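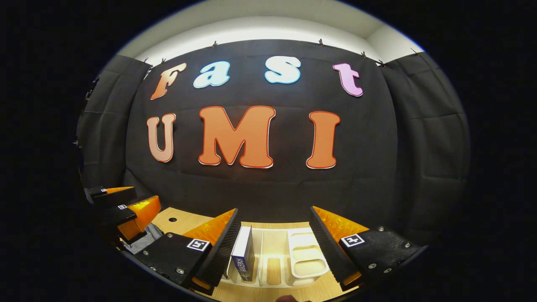 Kurkarier

Tabletop booth in black cloth, with cut-out lettering

Kurkarier is a set of drawings, letter templates and notes for putting up a small black booth around a table. It has a backdrop, a curtain on each side and a word or two in coloured letters across the back. The files are meant for anyone who has a table near a wall and wants a plain dark surround for it.

Maintained by Sebastián Daza. The present version is 2. The previous one had the letters in a single row and its files no longer match the notes below.

What is in the folder

readme.txt
This file.

booth-plan.pdf
One page. Plan and front view of the backdrop, the side curtains and the table.

letters-outline.svg
Each letter as an outline only, for cutting by hand or on a cutting machine.

letters-colour.svg
The same letters with their fill and edge colours, ready to print.

spacing.txt
Baseline and gap measurements for the two rows.

cloth-notes.txt
Washing, pressing and storing the cloth. Much of it came over from the Dimine folder and still uses the old names for the panels (A is the backdrop, B and C are the sides).

The whole folder is 3,476 KB unpacked. Nearly all of that is the PDF.

What you need

Black cloth for the backdrop, wide enough to run past both ends of the table
Two black curtain panels for the sides
7 small clips for the top edge
Card or stiff paper for the letters
Low-tack tape or pins
Scissors or a craft knife, and something to cut on

The plan is drawn for a table 900 mm deep. For a shallower table, shorten the side curtains and leave everything else as it is. There is no drawing for a round table.

Putting up the cloth

Push the table up to the wall and mark the height of the backdrop lightly in pencil. The plan leaves the top of the wall bare, so that light from the ceiling still gets down to the table. Covering the wall right up to the ceiling makes the booth quite gloomy and we don't recommend it.

Fix the two corners first, then the middle, then fill in. The clips need not be evenly spaced. Put them where the cloth wants to drop, and if one end is heavier, put more there. The bottom of the cloth should reach the far edge of the table with no strip of wall showing.

Hang the side curtains last, at an angle to the table. Overlap them with the backdrop at the back corners by about a hand's width. If a gap opens later, move the curtain and leave the backdrop alone, otherwise the letters will have to be straightened as well.

Folds and wrinkles

Black cloth that has been kept folded will show its folds. A steamer gets most of them out once the cloth is up. An iron on the floor beforehand is slower but does a better job on the sharp creases. Some slackness in the middle is to be expected, as the cloth is held along the top and hangs freely below. You can pull it flatter by weighting the hem. Don't pull from the sides, which drags the top edge into scallops between the clips.

The letters

The templates spell two words, "Fast" on the upper row and "UMI" on the lower. The letters are rounded with soft serifs. Capitals are used for the whole of the lower row and for the F only on the upper.

Upper row:
F, peach running to orange, pale edge
a, pale blue-white, darker blue edge
s, white, bright blue edge
t, light pink to lavender, deeper pink edge

Lower row:
U, pinkish peach, orange-red edge
M, orange, thin red-orange edge with a thin white rim outside it
I, orange, to match the M

The lower row is cut larger than the upper, and the M is the largest piece of all. Cut it first while the blade is fresh. Stay outside the white rim, which is thin enough to disappear if the knife wanders.

Other words can be set in the same style, but only the letters listed are in the files. The rest of the alphabet was started under the name Acuña and has got as far as the vowels. Ask if you would like those.

Fixing the letters to the cloth

Lay both rows out on the table before you fix anything. Begin with the M, then the U and the I on either side of it, and work the upper row from its two ends inwards. The gap after the a is easily left too wide, so check that one against spacing.txt and again by eye from the front of the table.

Tape holds well on smooth cloth and badly on anything with a nap. Pins hold on both. Put them through the dark part of an edge where there is one. A letter that sits over a fold will lean, and turning the letter won't cure it. Smooth the fold out first.

Taking it down

Letters come off before the cloth. Peel the tape from the letter side and keep the letters flat between two sheets of card, in the order they hang. Roll the cloth round a tube if you have one. The clips go in a small bag pinned to the end of the roll.

Cleaning

A lint roller is enough for ordinary dust. Wash the cloth on its own in cool water the first time, inside out. Hang it to dry by the top edge. Printed letters can't be wiped, and a grubby one is best printed again.

Known faults

On the front view in booth-plan.pdf the left and right curtains are labelled the wrong way round. The plan view is correct.

Some printers turn the lavender in the t nearly grey. Raising the pink a little in letters-colour.svg helps.

The outline file opens at the wrong scale in some older drawing programs. Check the height of the M against spacing.txt before cutting.

Changes in version 2

Lettering split into two rows.
White rim added to the M.
Side curtains angled. They used to be drawn square to the wall.
Old single-row file removed in April.

Use and sharing

You may copy, print and alter the drawings and templates for any purpose. Please keep the name Kurkarier with the plan if you pass it on unchanged, and change the name if you alter the measurements. Corrections are welcome, especially to cloth-notes.txt. Send them to Sebastián Daza through the Fliltach page, with the file name in the subject line.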